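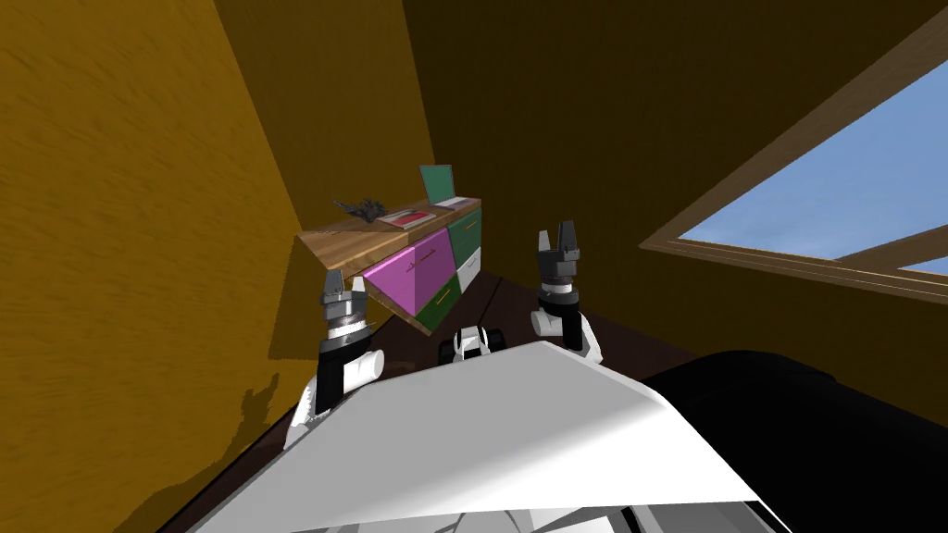 Head view from the simulated two-arm robot, with the drawer cabinet and both grippers in sight.

Clurkon Drawers: data card

Summary

Clurkon Drawers is a set of simulated household episodes in which a two-arm robot works at a low cabinet. The tasks are small ones: open a drawer, close a drawer, move something on the countertop. We put it together to get a plain answer to a plain question, whether a policy trained on a modest amount of data can be left to do a chore from beginning to end. So far it can't, except for closing drawers.

Maintainers: Chiến Vũ (scenes, rendering), Mỹ Tăng (evaluation, this card)
Card last updated: 17 October 2024

What is in it

Every episode has a head camera stream, joint positions for both arms, gripper opening, and a one-line instruction in English. Instructions were typed by hand and we left the wording uneven on purpose. "Shut the pink one" and "close the magenta drawer" both occur.

Drawer fronts are given strong colors so that an instruction can point to one drawer without counting from the top. Handle colors are set separately from the drawer colors, and not every drawer has a handle that is easy to see from the robot's side. Countertop items are drawn from a shared pool. A laptop is in the pool and may be open or closed. Walls, floor and window are changed between rooms.

The camera tilt is also changed between rooms. In some rooms it is steep and the countertop runs across the view on a diagonal. If your model expects a level horizon, check these rooms first.

Tasks

close_drawer: push a named drawer until it is flush
open_drawer: grasp the handle and pull to at least half travel
move_item: slide or lift one countertop item to a stated side
clear_top: move all countertop items into an open drawer

Results

The baseline is the Plonis policy with default settings, trained on the July release and tested in 20 rooms it had not seen. Each task has its own success check, run in the simulator at the end of the episode.

close_drawer: 83 percent
open_drawer: nearly 90 percent of attempts reach the handle, but far fewer finish the pull. The gripper slips off short handles. We are rewriting the success check and will post a final number when that is done.
move_item: good on flat items, poor on anything with an uneven outline
clear_top: 4 percent

The last figure is the one to look at if you want to know about chores. Clearing a countertop takes a person very little thought. The policy tends to move one item, then go back to it, or it closes the drawer before anything is inside. Longer training did not help. Splitting the instruction into single steps helped somewhat, but then a person is doing the planning.

Known problems

Arm shadows can fall on the walls and have been mistaken for objects by two detectors we tried.
Contact between the gripper fingers and thin handles is too slippery in rooms made before July.
In steep-tilt rooms the torso fills a lot of the lower view and can hide the base of the cabinet.
The drawers contain nothing at the start. Weight and jamming are not modeled.

Not suitable for

Claims about real kitchens. Nothing here has been checked on a physical robot. Mỹ has a test planned with the Ung cabinet rig at Bindlow, and the results will go in a separate card.

Changes

Added steep-tilt rooms.
Fixed handle names that did not match their drawers.
Removed duplicate clear_top episodes.

Please report broken episodes with the room name and the episode number. Chiến goes through them in batches, so a reply may take a while.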